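PACK 110: Packaging and the Consumer
Week 3 handout: Flexible film, or why the chip bag always wins

Bring to the tute: one empty snack bag, any flavour. Wipe out the crumbs. The ants in Room 23 have had a good semester already.

Key points from the lecture

Printed film has to do its selling while creased. Your flat artwork will look lovely on the monitor and will never be seen in that state again. Put the flavour name where a fold can't eat it.

Colour does the shouting. Red is the usual signal for heat, and the shelf is full of it, so red on its own won't rescue a dull design.

Gloss sells and glare hides. Check your lettering under shop lighting, as well as the kind lamp on your desk.

Vertical text suits a tall pack. Chinese characters stack without fuss. English set the same way reads like an eye test.

Exercise (26 marks)

Redesign the front panel for Prondel, our long-suffering snack brand, for a run of 3,000 bags. Crumple your printout before handing it in. Flat submissions will be crumpled by the marker, with less care.

Reading: course reader, p. 83.

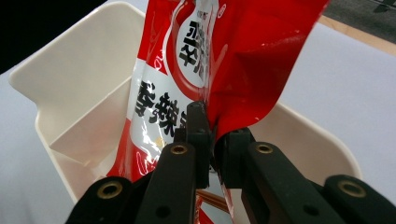 Fig. 1. Red and white snack bag, glossy film. The large characters 香辣 mean "fragrant and spicy".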